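# Changing the finger pads on the hand-held gripper

I do this job every 1000 grabs or so, and after writing it on the back of an envelope for Guðlaug Ingvarsson twice, I'm putting it here where he can find it.

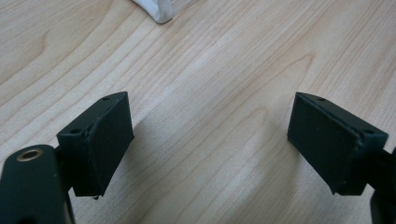

## When to change them

Open the jaws wide and look at the dark green pads from above, then turn the thing over and look again. A bit of roughness along the seams I can live with. What I don't like is a ragged lower rim like the one on the left pad, where a little scrap of material hangs down. It'll catch on cloth, and then you spend the morning wondering why your napkins keep moving!

## What you need

- two new pads, one left, one right (they mirror each other, so check before you start)
- the small hex key from the Piltico drawer
- a sheet of fine sandpaper
- a dry rag and a saucer for the screws

## Taking the old pads off

1. Unplug the gripper and open the jaws as far as they'll go.
2. Start with the left pad. Undo its screws a turn each, swapping between them -- if you take one right out first, the pad twists and pinches the other.
3. Wiggle the pad away from the arm. Don't lever it with a screwdriver. Frida Dalsgaard did that in December and we had to print a new arm.
4. Wipe the mount with the rag.
5. Do the same on the right.

Leave the brass bushing in the arm alone. If the arm rattles when you shake it, that's a different job and it has its own page under Trellari.

## Fitting the new ones

Give the new pads a quick rub along the edges first. Ours come off the printer with little burrs and I've never had a pair that didn't need it. Stay off the gripping faces, though!

Put all the screws in loosely, close the jaws by hand and see how the faces meet. Nudge the pads until the gap looks even, then tighten a little at a time. Finger and thumb on the short end of the key is plenty. These are plastic threads, and I've stripped enough of them.

## Trying it out

Plug in, run the open and close routine 100 times and check the screws again. After that I pick up something soft, then something hard. If the soft thing slips out sideways, one pad is sitting crooked, so loosen it and have another go.

Write the date and which pad set you used in the Plallura log. Spares are in box 31.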